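Preguntas frecuentes sobre el móvil en la mesa

En la asociación de comensales Zastura recibimos cada temporada las mismas consultas sobre restaurantes que piden apartar el teléfono durante la comida. Las contesta Hanan Mansour, que lleva años comiendo fuera y desconfía bastante de las modas. Última revisión: 3 de mayo.

¿Puede un restaurante prohibirme usar el móvil?
Puede pedírselo, y puede ponerlo en la puerta o en la página de reservas. Otra cosa es que se entere usted al sentarse, con el abrigo ya colgado. Si la norma no se anunció antes, nos parece razonable marcharse sin pagar nada, siempre que no haya pedido.

¿De verdad se come mejor sin teléfono?
Eso dicen los locales que lo prohíben. Cuando les preguntamos en qué se basan, la respuesta suele ser que «se nota en el ambiente». Quizá. También se nota en el ambiente que haya poca gente, o que la cocina no vaya con retraso. Hicimos una encuesta entre 602 socios y la mayoría no supo decir si había disfrutado más; muchos recordaban, eso sí, el precio.

¿Qué es el «menú desconectado»?
Un menú normal con un suplemento o un descuento, según la casa. En el Plendurgate descontaban el café a quien dejara el teléfono quieto hasta el postre. Ghassan Rawashdeh, socio nuestro, pidió el descuento y le explicaron que el café no entraba en ese menú. Lea la letra pequeña.

¿Es obligatorio entregar el aparato a la entrada?
No. Desconfíe de las cestas y de los casilleros sin resguardo. Si acepta entregarlo, pida un recibo con la hora y quédese con él hasta salir. Lo más sensato es dejarlo plano en la propia mesa, en silencio, y llamar al camarero como se ha hecho siempre: con la mano, o con una campanilla si la casa la pone.
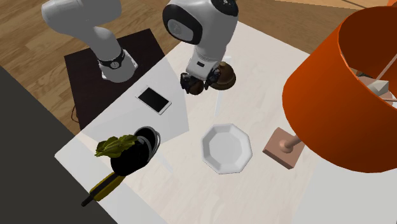 ¿Y si la carta solo está en un código QR?
Pues ya me dirán. Hay locales que prohíben el móvil y luego no tienen carta en papel. Pídala impresa. Si no existe, que se la lean entera, precios incluidos, y sin prisas.

¿Qué pasa con las fotos de los platos?
Depende de la casa. Algunas las vetan «por respeto al cocinero» y cuelgan ellas mismas treinta al día. Nosotros aconsejamos una foto rápida, sin flash y sin subirse a la silla.

Estoy esperando una llamada importante, ¿qué hago?
Avise al sentarse y salga a contestar. Abla Fakhoury, de nuestra oficina, sostiene que casi ninguna llamada es tan importante. Puede ser, pero no le corresponde a un jefe de sala decidirlo.

¿Sirven las aplicaciones que premian no mirar el teléfono?
Nos han preguntado mucho por Trendex, que da puntos por cada comida sin tocar la pantalla. Para comprobar los puntos hay que tocar la pantalla. Con 200 le ofrecen un vale que caduca en octubre — mírelo bien antes de hacerse ilusiones.

¿Cómo presento una queja?
Primero en el local, por escrito y con copia. Después puede enviárnosla a la oficina con el tique y una captura de la página de reservas. Contestamos en un plazo de 30 días. No tramitamos quejas sobre la ración de croquetas.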